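Yazzie Bench and Tabletop Oil
By Wivau Wood Care – 11 oz tin

A slow, soft-sheen oil and wax blend for bare or previously oiled wood

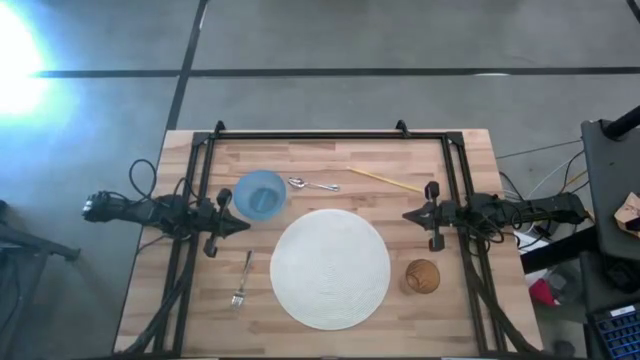

The recipe started out as something we mixed for ourselves. Our shop has a lot of wood in it, most of it gets leaned on, dragged across or used as a lunch table, and we were tired of finishes that looked wonderful for one winter and then peeled up in little flakes wherever a mug had stood. Varnish is lovely until it chips, and then you're sanding the whole top to fix a spot the size of a quarter. We wanted something you could put on with an old T-shirt in the evening, live with for a year, and touch up in the one worn place without anybody being able to find the repair afterward.

Yazzie is what we ended up with, after more test boards than we have shelf space for (several of them are now holding up the radio). It's a blend of tung oil, beeswax and a little carnauba wax, thinned with orange oil so that it goes on easily. There is no stain or pigment in it, and no metal driers either, so you do need to give it time. If you're in a hurry this weekend, please read the drying section before you order – we would much rather you bought the right tin later than the wrong one now.

What it looks like once it's on

Yazzie gives a low, soft sheen. It brings up the grain and warms the color a little, about as much as wiping the bare wood with a damp cloth does. On pale woods such as maple, birch and ash you'll see a light honey tone. On oak it goes a shade deeper, and on walnut and cherry it goes quite a bit deeper, so do try it on the underside first and look at it again the next morning. Daylight and lamplight can make the same board look like two different trees.

Tops glued up from many narrow strips will show a bit more contrast between strips than they did when bare. Most of us like that. If you'd prefer everything to stay as even and pale as possible, our Clallness White Wax is a better match and uses the same cloths and the same amount of patience.

Where people use it

Workbenches, desks, dining tables, kitchen islands, shelves, tool handles, stools and windowsills that don't get too wet. Davina Niven, who runs our packing room, has it on a pine staircase and re-coats the middle of each tread every October, top to bottom, with the dog shut in the kitchen.

It isn't meant for outdoor furniture, shower benches or floors that see snow boots. It also won't soak into wood that already has varnish, lacquer or polyurethane on it. If you're not sure what you have, put a drop of water and a drop of Yazzie on a hidden corner and leave them for ten minutes or so. If both are still sitting there like beads, the wood is sealed and you'll need to sand it back before you begin.

For cutting boards and anything you prepare food on directly, we suggest our plain Fivent Board Oil. It has fewer ingredients, and it contains no orange oil, which some people can taste.

How far a tin goes

That depends so much on the wood that we hesitate to promise anything. A thirsty old pine bench can drink nearly a whole tin on the first coat, while a hard maple desk of the same size may leave you with more than half. As a rule, one tin will do a six-person dining table, top side only, with two coats and some left over for touch-ups. If you're finishing both faces and the edges (and on a new, thick top you really should, to help it stay flat), order two.

Getting the wood ready

Start with a surface that is clean, dry and free of old wax. Sand with 100 grit if there are scratches or glue marks to take out, then 150, then 180, always along the grain. You can stop at 180. We know it's tempting to keep going until the wood feels like glass, but very fine sanding closes up the surface and the oil has a harder time getting in.

Vacuum the dust, wipe the wood with a barely damp cloth and let it dry. You'll probably feel some tiny raised fibers afterward. A quick pass by hand with your last paper takes them off.

If the top has end grain showing at the sides, give those edges one extra sanding with a finer paper. They soak up much more oil than the faces do and will otherwise turn out darker.

Putting it on

Stir the tin well, right down to the bottom, where the wax likes to settle. In a cold garage it may have gone thick and cloudy. Stand the closed tin in a bowl of warm tap water for a while and it will come back. Never warm it on a stove or with a heat gun.

Rub on a thin, even coat with a lint-free cloth or a white pad. Work it in circles first and then finish along the grain. Add a little more wherever the wood goes dull within the first few minutes.

Leave it for 45 minutes. Then wipe off everything that hasn't soaked in, turning your cloth often, until a clean cloth slides across without dragging. This is the step people rush, and it's behind nearly all the calls we get about sticky tables. If you think you've wiped enough, make a cup of tea, come back and wipe once more!

Wait a full day before the second coat. Two coats are enough for shelves and side tables. A bench or a table that's used daily will be happier with three.

A word about rags, and please don't skip it: cloths soaked in drying oils can heat up by themselves and catch fire when they're bunched together. Lay them out flat outdoors, one layer thick, until they're stiff and dry, or put them in a metal can filled with water and closed with a lid. Don't leave them in a pile or drop them straight in the kitchen trash.

Drying and curing

The surface feels dry in a day at normal room temperature. You can put light things on it then – a lamp, a few books, nothing with rubber feet. Give it a week before you eat or work on it, and a month before you trust it with hot dishes on trivets or a damp plant pot on a saucer. The orange smell is strong for the first evening and mostly gone by the third day. Open a window if you can.

In a damp basement or an unheated shop, double all of those times.

Everyday care

A soft cloth, lukewarm water and a drop of mild dish soap will do for ordinary cleaning. Wring the cloth out well and dry the wood afterward. Stay away from scouring powders, bleach and those sprays that promise to cut through grease, which will happily cut through the wax as well.

When a spot starts looking gray or dry, rub it lightly with your finest paper, put on a small dab of Yazzie, wait, and wipe. The new oil blends into the old within a few days. Rings from glasses usually come out the same way. Black marks from iron or steel left on damp oak are another matter, and for those it's best to write to us with a photo so we can suggest something that suits your wood.

Details

Contents: 11 oz, in a round metal tin with a press-on lid
Ingredients: tung oil, beeswax, carnauba wax, orange oil
Sheen: low
Color: clear, warms the wood slightly
Coats: two or three
Wait before wiping: 45 minutes
Between coats: one day
Clean-up: soap and warm water for hands, mineral spirits for brushes
Storage: cool, dark, lid pressed fully down, away from children and pets
Shelf life: two years unopened; once opened, try to use it within a year
Not suitable for: varnished or painted wood, outdoor use

Anyone with a nut allergy should know that tung oil comes from the seed of the tung tree. If that concerns you, please check with your doctor before using it, or choose the Clallness White Wax, which is made without it.

Batches and shipping

Ayman Zerouali cooks each batch in our own kettle, and a full batch fills 1,920 tins. Each lid is stamped underneath with a batch number. If you're doing a big project, mention it in the order notes and we'll pick all your tins from the same one, although the differences between batches are small.

Orders placed before noon go out the same day, except on Friday, when the truck comes early and we need them in by 9 a.m. We ship by ground only. Tins travel upright in cardboard sleeves with paper padding, and if one reaches you dented but sealed, the oil inside is fine to use. If it has leaked, send us a picture of the box and we'll replace it.

Unopened tins can come back within 45 days for a refund of the purchase price. We can't take back opened ones, so if you're on the fence, add a sample sachet to your cart first. It holds enough for a board the size of a magazine.

Questions before you buy? Vendula Jireš and Prakash Achari look after the help desk on weekdays. Tell them what wood you have, if you know, and what has been on it before, if you know that too. They have both refinished a good many tables of uncertain history and are glad to talk them over.

Often bought with this
Fivent Board Oil, 8 oz
Clallness White Wax, 11 oz
White application pads, pack of four
Cotton finishing cloths, washed and lint-free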